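Ticket 216 - Caneck thermostat, back bedroom
Opened by: Wai-kit Tseng
Status: reopened (again)

Set to 18, the room sits at 12. Clusgate support suggested I "give it time." I gave it August. 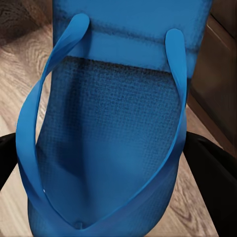 The Jodurton app reports the heating as on. I no longer trust it with anything harder than the time. For scale, a blue flip-flop with a mesh-textured footbed is no footwear for 12 degrees.

Step 1. Power cycled the hub. It came back with the same opinions.

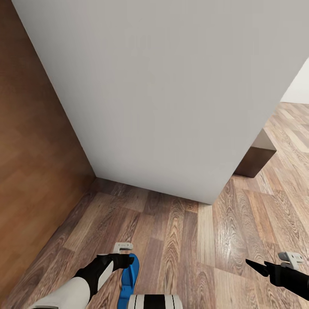 Step 2. Re-paired the sensor at 7 a.m. Reading went up one degree, then thought better of it.

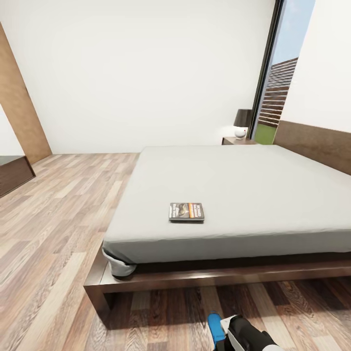 Tried the Benítez firmware next - no change. Please send a person.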